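Murnora notebook, equipment planning

Started this page to get the spring order out of my head and into one place. The order form closes in April and I'd like to have a draft well before that, with the prices in and the arguments settled.

Where we are with tools: two hand-held grippers in working order, a third in pieces in the drawer. The one in pieces has a cracked link and no pads. Everything else on the kitchen list (drum, counter, sink) has been done with the two good ones, swapping batteries between them, and it is slow. Steel surfaces and clear plastic are the bulk of what's left, and they are also what wears the pads and shows up the camera.

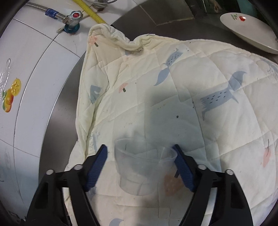
Page last changed: Sunday, February 11, 2024

Main question is whether to buy a complete set from Borkeser or keep going with parts. The Borkeser quote is 1,053 pounds for the set: gripper, camera mount, charger, case. VAT is in, carriage isn't. I asked for the price without the case and they don't split it.

Against that, parts to bring the third gripper back:

- links and pivot bolts, cut and drilled by Panasiuk (they have the drawings from last time, so no set-up charge)
- pads from Trametti, sold in packs of 7 strips, one strip makes a pair with some waste
- new camera cable, the old one is kinked at the plug
- glue, heat shrink, odds and ends from stock

Panasiuk want the drawings confirmed before they quote. The pivot holes were opened up slightly on the second gripper and I don't think that ever made it back to the file. Measure both before sending anything.

Pads. Still the blue textured ones from Trametti. I looked at the softer grade and I'm not in favour. It holds thin plastic cups with less squeeze, but it picks up lint from cloth and then needs wiping between takes. Anything to do with blankets is a bad match for it. Stay with the present grade and order more of it. Working figure is a fresh pair per gripper every fortnight while the kitchen tasks are on, less after that.

Reach. The drum jobs are awkward with the short handle. Wrist ends up against the rim if you go for anything near the bottom. Borkeser list an extension but only for their own handle, so it's an argument for the set if we mean to do more appliances. If the next block is counters and tables only, it isn't.

Props also need a line in the budget this time. Last order they came out of petty cash and it was a nuisance to add up afterwards. Cloths and blankets are the dear part. Printed, quilted ones are good to work with, plenty of pattern for the tracking to hold on to, and a thick one bunches in ways a tea towel won't. I'd buy more in that style, in different sizes, and keep the plain white sheets for the hard cases. Empty cans and bottles cost us nothing so long as people keep them and rinse them. 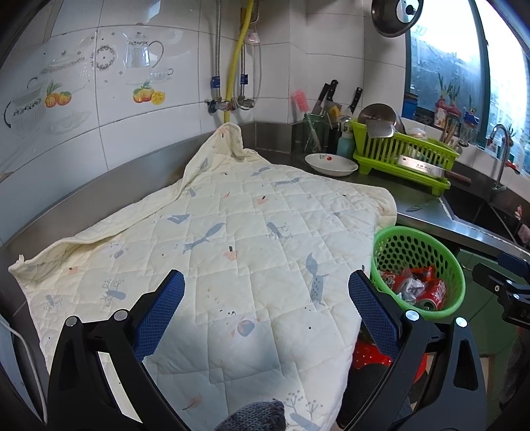 Money

There is 600 pounds left in this year's equipment line. It has to be committed before the year closes and it can't be moved to next year. The Borkeser set doesn't fit into that, so the choices look like this.

Option A. Spend what is left on the repair, pads and props now. Ask for the Borkeser set in next year's bid.

Option B. Put what is left towards the set and ask for the difference out of general funds. Pads and props then wait.

Option C. Repair only, and don't ask for the set at all.

I prefer A. With B we'd have a new gripper and worn pads on the other two, and we would be back to petty cash for cloths. C is cheapest, but the third gripper has been repaired once before and I wouldn't want to plan a whole year around it.

Points for the bid, if it's A:

Say plainly that the set is for appliance work. The last bid was vague on this and came back with questions.

Put the extension on its own line so it can be struck out without losing the rest.

Include carriage. Include a spare battery. We left both out last year and paid for them from somewhere else.

Ask Borkeser how long the quote stands. The email doesn't say.

Things to settle before ordering

Jaw opening. The present jaws are fine for cups and drinks cans held round the body. Wide bottles are at the limit, and cartons are only possible by the narrow side. If we want cartons by the wide side we need longer links, and then the drawings for Panasiuk change and the no-set-up price probably goes. Worth deciding first, it affects everything after it. My own view is leave it. Most of the clutter tasks are cans, cups, wrappers and small bottles, lying down as often as standing, 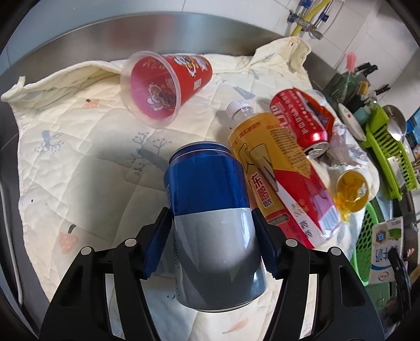
and for those I would sooner have a second identical tool than one odd one with a different opening. Mixed geometry means a separate calibration and a separate folder, and somebody will put a take in the wrong folder within the week.

Mount. The black clamp mounts are all right. No more needed. The screws on them are not all the same size and I'd like to replace them with one type from stock, no cost.

Lighting. Steel counters and backsplash throw a lot of glare when there's sun at the window. A cheap diffuser panel was suggested. Leave it off this order, try a net curtain first.

Storage. If the Borkeser case comes, the bottom shelf has to be cleared. The parts drawer is full as it is. Pads should be kept flat and away from the radiator, the last pack curled.

To do

Measure pivot holes on both working grippers, update drawing.
Send drawing to Panasiuk, ask for price and lead time.
Ask Trametti if the pads come in a bigger pack.
Borkeser: quote validity, carriage, spare battery, extension price in writing.
Price up quilts, small and medium.
Write the appliance paragraph for the bid.
Check whether the old camera cable is under any kind of warranty. Doubt it.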